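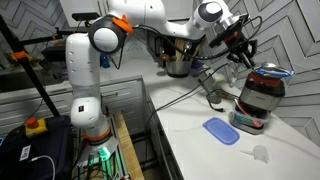

Where should the emergency stop go when a robot arm works at a kitchen counter? Within reach of the person running the session, on the side away from the gripper, so that pressing it never means leaning across the arm.

Chapter 4
Good Practice at the Counter

Welcome to the chapter where rules meet countertops! Chapter 2 gave you speed limits and stopping distances on paper. Now we put them to work in a home kitchen, and it is a wonderful place to learn them - few factory cells are as full of surprises.

Our guide is the Claslow house rules, first written for the Meesuk kitchen trials. Three terms come up all the time:

Reach zone: everything the arm can touch, wrist and cables included.
Hold point: a pause before each grasp, with the fingers above the object.
Clear call: the spoken word that lets a person put a hand on the counter.

Watch the hold point closely. Small, light packets shift easily, and a short pause gives the operator time to judge the approach.

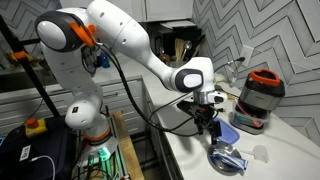

Rutelero's view is that a hold point should be kept even after 200 clean runs in a row, as habits slip fastest when all goes well. We agree - and Section 4.1 shows how to set one.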